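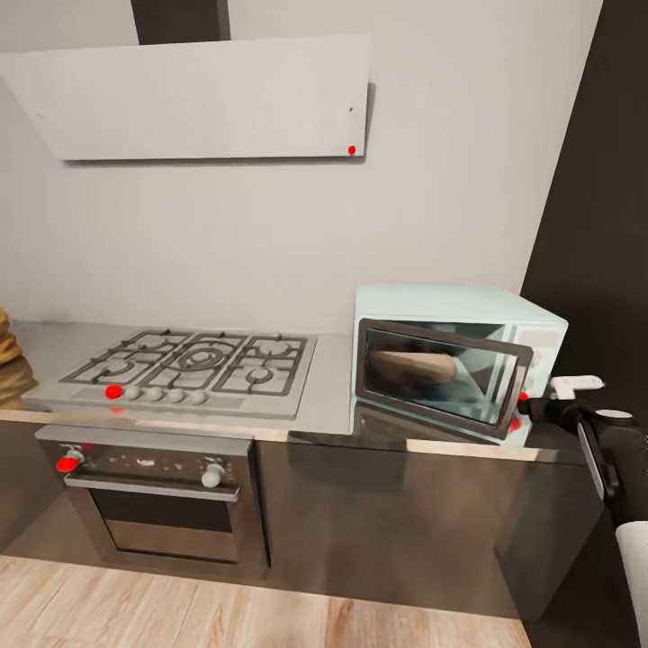 Kitchen corner: cooktop, range hood and stainless steel countertop.

Prokham Housing Renewal Program
Progress report to the Rerkenlow Fund
April 15, 2025

Work on the first group of apartments continued during the reporting period. The tenant survey closed with 143 completed forms, and the answers have been entered and checked. Damp in bedrooms and poor lighting on the stairs were the problems raised most often. Both have been moved ahead of exterior painting in the work schedule.

Roof repairs are complete on 2 buildings. The contractor, Skurnex, has asked for an extension on the third, where the drainage plans on record did not match the pipes found on site. The extension has been granted at no added cost to the grant.

Spending remains within the approved budget. An amount of $4000 was moved from printing to translation so that notices could be issued in Vietnamese for residents of the Doãn Street buildings. A further $700 was spent on permit fees.

Window replacement will begin once the city has approved the revised drawings. The program requests the Fund's written consent to carry unspent training money forward to September. An updated schedule is attached as Annex B.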